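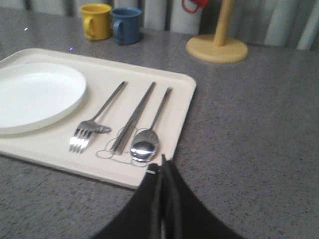
OK, slide two, the method. Slow down here, I always rush it! Marleny Agudelo and I ran 305 table-setting demos in the Villwood kitchen, and the wrist view is all the policy gets — no overhead camera.

Shiny metal is the hard part. A fork, a spoon and steel chopsticks all throw glare, and the glare moves when the wrist moves.

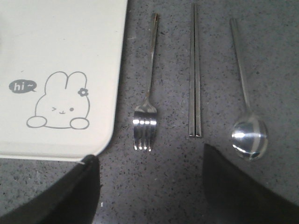 So we trained on 200 of those demos and held back the rest. (Somebody will ask about chopsticks. We treat the pair as one object.) Then pause, sip of water, on to the Lascombe baseline.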